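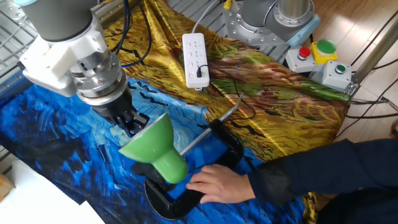
리스트소프 공동작업장의 로봇 팔, 이번 달에는 초록 램프를 배웁니다

리스트소프 시장 골목 끝, 예전에 자전거 가게였던 자리에 들어선 만돈 공동작업장에서 요즘 저녁마다 불이 늦게까지 켜져 있습니다. 지나가던 분들이 창문 너머로 한참 들여다보다가 결국 문을 열고 들어와 묻는다고 하지요. 저 팔이 지금 뭘 하는 거냐고요. 답은 생각보다 소박합니다. 책상 가장자리에 집게로 물려 쓰는 초록색 램프를 잡아서 세우는 연습을 하고 있습니다.

작업의 이름은 '비슈트'입니다. 작업장 회원들이 지난겨울부터 퇴근 뒤에 조금씩 모여 만들어 온 두 팔짜리 작업대인데, 8월 한 달 동안은 다른 물건을 다 제쳐 두고 램프만 다루기로 했답니다. 저희 동네 소식지에서도 꼭 한번 가 봐야지 하고 벼르다가, 이번에야 저녁 시간을 내어 다녀왔습니다. 잠깐 들여다보고 올 생각이었는데 차를 두 잔이나 얻어 마시고 나왔네요.

왜 하필 램프일까요

비슈트를 처음 제안한 사람은 캄레시 라스토기 씨입니다. 본업은 승강기 정비이고, 작업장에서는 주로 금속 가공 쪽 일을 봅니다. 라스토기 씨 말로는 처음에 연습용으로 나무토막과 컵을 썼는데, 석 달쯤 지나니 다들 슬슬 지루해졌다고 합니다. 컵은 어디를 잡아도 컵이고, 놓치면 다시 집으면 그만이니까요.

"그러다가 제가 작업대에서 쓰던 램프를 치우는데, 이게 사람 손으로도 참 성가신 물건이더라고요. 갓을 잡으면 봉이 돌아가고, 봉을 잡으면 클램프가 딸려 오고, 전선은 또 전선대로 걸리고요. 그날 저녁에 바로 올려놓고 해 봤는데 엉망이었습니다. 그래서 마음에 들었어요."

과연 가까이서 보니 만만한 물건이 아니었습니다. 갓은 깔때기처럼 한쪽이 넓게 벌어졌다가 목으로 갈수록 좁아지고, 거기서 은색 금속 봉이 비스듬히 뻗어 나가며, 묵직해 보이는 검은 C자형 클램프가 그 봉에 물려 있습니다. 표면은 반들반들합니다. 두 손가락짜리 그리퍼로 이걸 집으려면 목의 좁은 부분을 골라 위에서 내려가야 하는데, 조금만 비껴도 갓의 경사면을 타고 미끄러진다고 해요.

회원들은 작업을 네 단계로 나누어 두었습니다. 먼저 갓의 목을 잡고, 다음에 램프를 살짝 들어 방향을 돌리고, 그다음에 클램프의 벌어진 쪽을 작업대 모서리에 맞추고, 마지막으로 나사를 조입니다. 8월 현재 앞의 두 단계는 제법 되고, 세 번째는 될 때도 있고 안 될 때도 있으며, 네 번째는 아직 사람이 합니다. 솔직한 진도표가 작업장 벽에 붙어 있으니 궁금하신 분은 가서 보셔도 됩니다.

손으로 받쳐 주는 단계

제가 갔을 때 한창이던 것은 첫 번째 단계를 더 다듬는 일이었습니다. 사람이 램프 목 바로 아래 클램프에 손을 얹어 받쳐 주면, 그리퍼가 손가락 끝을 아래로 향한 채 목 위로 내려오는 방식입니다. 작업장 식구들은 이걸 '잡아 주기'라고 부르더군요. 아이에게 젓가락질을 가르칠 때 그릇을 붙들어 주는 것과 비슷한 마음이라고, 옆에 있던 회원 한 분이 거들었습니다.

이 연습의 순서를 짠 사람은 조티 야다브 씨입니다. 야다브 씨는 대학에서 기계를 공부하다가 지금은 위어소프에서 안경점을 하고 있는데, 작은 나사와 미끄러운 표면이라면 누구보다 오래 들여다본 사람이라 모두가 의견을 귀담아듣습니다. 처음부터 램프가 제멋대로 굴러가게 두면 팔이 잘못한 건지 램프가 도망간 건지 구분할 수가 없다고, 그래서 먼저 손으로 받치고, 익숙해지면 손을 조금씩 멀리하기로 했다고 차근차근 설명해 주었습니다.

지금까지 기록해 둔 '잡아 주기' 연습은 266회입니다. 한 회가 끝날 때마다 공책에 한 줄씩 적는데, 잘 안 된 날의 줄이 훨씬 길고 재미있습니다. 갓을 너무 세게 눌렀다, 목이 돌아갔다, 전선이 팔꿈치 쪽으로 왔다, 배가 고파서 그만했다(이건 물론 사람 이야기입니다). 야다브 씨는 공책을 컴퓨터에 옮기자는 말이 나올 때마다 조금만 더 쓰고 옮기자며 미루고 있다는데, 제가 보기에는 공책 쪽에 정이 든 것 같았습니다.

별밤과 밀밭을 깐 작업대

처음 오신 분들이 로봇 다음으로 많이 묻는 것이 작업대에 깔린 천이라고 합니다. 한쪽은 별이 빛나는 밤 그림을 닮은 푸른 붓 자국 무늬이고, 뒤쪽과 오른쪽은 겨자색과 황토색이 어우러진 밀밭 무늬입니다. 새틴처럼 윤이 나는 천이라 조명을 받으면 꽤 화사해요.

천을 고른 분은 말로우 아르나르도티르 씨입니다. 재봉틀 모임을 이끌면서 비슈트에도 발을 걸치고 있는 분이지요. 팔에게 늘 하얀 책상만 보여 주면 남의 집 식탁보 위에서는 물건을 못 찾을 거라는 이야기를 듣고, 그렇다면 내가 아는 가장 요란한 천을 깔아 주겠다고 나섰답니다. 무늬가 복잡하면 물건의 윤곽을 찾기가 어려워지고, 천은 밀리고 주름이 지니 물건의 자리도 조금씩 달라집니다. 연습하는 쪽에서는 골치가 아프지만, 사람 사는 집이 원래 그렇지 않느냐는 것이 아르나르도티르 씨의 주장입니다.

"푸른 천을 깐 첫날에는 다들 저를 원망했어요. 그런데 초록색 갓이 그 위에 놓이니까 어찌나 예쁘던지, 저는 그것만으로도 만족했습니다."

다음 달에는 체크무늬 식탁보로 바꿀 예정이고, 집에 안 쓰는 천이 있는 분은 작업장으로 가져와 주시면 고맙겠다고 합니다. 크기는 상관없지만 올이 풀리는 천은 그리퍼에 걸릴 수 있으니 가장자리를 한 번 박아서 주시면 더 좋고요. 박을 줄 모르시면 재봉틀 모임에서 가르쳐 드린다고 합니다. 이렇게 회원이 느는 모양입니다.

버튼 상자와 전선 이야기

작업대 모서리에는 버튼 상자들이 나란히 붙어 있습니다. 빨간 버튼이 달린 회색 상자, 커다란 초록 버섯 모양 버튼이 달린 노란 상자, 그리고 작은 초록 버튼이 달린 회색 상자입니다. 이 부분을 맡은 사람은 베고냐 소토마요르 씨인데, 전기 공사 일을 오래 했고 배선이라면 한마디도 허투루 하지 않는 분입니다.

소토마요르 씨는 작업장의 규칙부터 들려주었습니다. 팔이 켜져 있을 때는 반드시 두 사람이 있어야 하고, 한 사람이 물건 쪽에 손을 넣으면 다른 사람은 버튼 곁을 떠나지 않습니다. 손을 넣는 사람은 반지와 시계를 빼 둡니다. 손을 넣을 때와 뺄 때는 소리 내어 말합니다. 저도 구경하는 동안 "넣습니다", "뺐습니다" 하는 소리를 하도 여러 번 들어서, 집에 와서 냉장고 문을 열며 저도 모르게 따라 하고 말았네요.

팔의 속도는 손을 넣는 연습에서는 가장 느린 설정으로 고정해 둡니다. 보고 있으면 답답할 만큼 천천히 내려오는데, 소토마요르 씨는 그 답답함이 자기가 제일 좋아하는 부분이라고 합니다. 급한 사람은 오래 못 견디고 차를 끓이러 가고, 덕분에 작업장에는 늘 따뜻한 차가 있다고요.

전선 정리는 아직 숙제입니다. 팔을 따라 올라가는 검은 케이블도 있고, 작업대 위 흰 멀티탭에서 뻗어 나가는 선도 있어서, 두 팔이 함께 움직이면 서로의 선을 건드릴까 봐 신경이 쓰인답니다. 소토마요르 씨는 멀티탭을 작업대 아래로 내리고 싶어 하고, 라스토기 씨는 눈에 보이는 데 두는 편이 마음 편하다고 합니다. 이 문제로 두 분이 벌써 몇 주째 정답게 다투는 중입니다.

비용은 얼마나 들었을까

많은 분이 궁금해하실 돈 이야기도 빠뜨릴 수 없겠지요. 팔은 위어소프의 한 포장 공장이 설비를 바꾸면서 내놓은 중고품을 작업장이 사들인 것입니다. 공동 기금에서 3,000파운드를 썼고, 받침대와 손목 쪽 브래킷은 회원들이 직접 만들었습니다. 흰 브래킷은 지금 것이 나오기까지 여러 번 모양이 바뀌었는데, 옛것들은 버리지 않고 창턱에 늘어놓아 화분 받침으로 쓰고 있습니다. 케이블과 버튼 상자, 클램프 따위의 자잘한 부품에는 210파운드가 더 들었습니다.

작업장 살림을 맡은 마르잔 쇼자에이 씨는 처음에 이 지출을 반대했던 사람입니다. 목공용 집진기를 바꾸는 것이 먼저라고 생각했고, 지금도 그 생각에는 변함이 없다고 웃으며 말합니다. 그러면서도 비슈트 저녁에는 거의 빠지지 않고 나옵니다. 램프 받치는 손이 가장 안정된 사람으로 꼽히기도 하고요. 비결을 물었더니 오래 붓글씨를 써서 그런가 보다고, 팔꿈치를 몸에 붙이고 숨을 천천히 쉬면 된다고 일러 주었습니다.

"집진기 값도 모으고 있어요. 구경 오시는 분들은 차 한 잔 값만 통에 넣어 주세요. 로봇 보러 오셨다가 톱밥 먼지를 줄여 주고 가시는 겁니다."

집진기 모금통은 입구 오른쪽, 우산꽂이 옆에 있습니다. 저도 동전을 조금 보탰습니다.

두 번째 팔은 언제 움직이나

비슈트의 작업대에는 팔이 하나 더 있습니다. 지금 연습은 한쪽 팔로만 하고 있지만, 클램프를 모서리에 맞추고 나사를 조이는 단계로 가려면 결국 두 팔이 나누어 일해야 합니다. 한쪽이 갓의 목을 붙들고 다른 쪽이 나사 손잡이를 돌리는 그림인데, 라스토기 씨는 가을이 가기 전에 시도해 보고 싶다고 합니다.

야다브 씨는 조금 더 신중합니다. 한쪽 팔이 사람 손 없이 램프를 연달아 잡아낼 수 있어야 다음으로 넘어가자는 의견이고, 회원들도 대체로 그 말에 고개를 끄덕이는 분위기였습니다. 나사 손잡이를 잡기 편하도록 두 번째 팔의 손가락 끝에 무언가를 덧대자는 이야기도 나왔는데, 고무장갑을 잘라 씌우자는 안과 틀을 떠서 실리콘을 붓자는 안이 맞서고 있습니다. 아르나르도티르 씨는 가죽으로 골무를 만들어 주겠다고 했고요. 아마 셋 다 해 보게 되지 않을까 싶습니다.

램프를 다 배우면 무엇을 하느냐는 질문에는 대답이 제각각이었습니다. 쇼자에이 씨는 우산을 접게 하고 싶다고 했고, 소토마요르 씨는 연장선을 가지런히 감는 법을 가르치고 싶다고 했습니다. 라스토기 씨는 한참 생각하더니 램프가 한 개 더 있으니 그것부터 하자고 하더군요.

구경하고 싶은 분들께

비슈트의 공개 저녁은 8월 동안 매주 열리고, 시작은 저녁 7시입니다. 자리가 좁아 한 번에 18명까지만 들어갈 수 있으니 작업장 문에 걸린 종이에 미리 이름을 적어 주세요. 어린이는 보호자와 함께라면 환영이고, 작업대 앞 바닥에 노란 테이프로 표시해 둔 선 안쪽으로는 회원만 들어갑니다. 긴 머리는 묶고 오시는 편이 좋습니다. 늘어지는 목도리는 입구에 걸어 두시면 되고요.

회원으로 함께하고 싶은 분은 로봇을 몰라도 괜찮다고 합니다. 지금 가장 아쉬운 손은 공책에 기록을 적어 줄 사람과, 버튼 곁을 지켜 줄 침착한 사람입니다. 버튼 담당은 소토마요르 씨에게 교육을 먼저 받아야 하는데, 한 시간쯤 걸리고 마지막에 작은 시험도 있습니다. 쇼자에이 씨는 두 번 만에 통과했답니다.

안 쓰는 책상용 램프를 갖고 계신 분도 연락을 기다린다고 합니다. 불이 들어오지 않아도 괜찮고, 색이나 모양은 가리지 않습니다. 다만 유리 갓은 사양한다고 하니, 가져오시기 전에 한 번만 두드려 보고 와 주세요.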